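The Button Situation, Part Two

11/10/25

Okay so those of you who read my last post know that I came home from the Lanolcombe flea market with a cookie tin full of buttons, and that I said (in writing, on the internet, where you can all hold me to it) that I would have them sorted by the end of the month. Well! I have a box now. That's progress, right?

I went back and forth on the box for way too long. My first idea was jelly jars, which look adorable on a shelf but you have to dump the whole thing out every time you want the one button at the bottom. Then I bought one of those stacking drawer towers from Bisora for 22 dollars, and the drawers stuck so badly that I ended up yanking one clear out and sending snaps all over the rug. I'm still finding them with my feet. Back it went.

What I really wanted was something flat and see-through, where I could look down and spot the green ones without opening anything. Clear plastic, little squares, nothing fancy. My mom kept her embroidery floss in one when I was a kid and I think that's where the whole idea got stuck in my head.
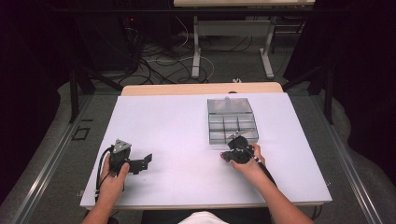
The clear organizer on the white tabletop, small compartments up front.

I'm so happy with the small sections at the front. Shirt buttons are tiny and they wander, and a big open bin is just a soup of them. The part toward the back is where I want the longer stuff to go, like bias tape and the zippers I keep buying for projects I haven't cut out yet.

Also, can I put in a word for sorting on a white surface? I used to do this on my dark green cutting mat and I swear I lost a third of the navy ones every time. On white, everything shows up, even the thread bits and the lint (ugh, so much lint). If your table is wood like mine, lay something pale over it and thank me later.

As for how to sort, I tried by color first and gave up in February, the last time I attempted this with a different tin. Too many beiges! Is it cream? Is it oatmeal? This time I'm going by size, then by number of holes, and shank buttons get their own spot no matter what color they are. The tin holds 993 buttons, by the way. Yes, I counted, over 2 evenings and a whole pot of tea.

Next up is labels. I have a roll of the Spanos ones that peel off clean, and 13 categories written on the back of an envelope, one of which is just "weird." It's going to be the fullest one, I can tell already. If you have a better system for toggles, leave me a comment!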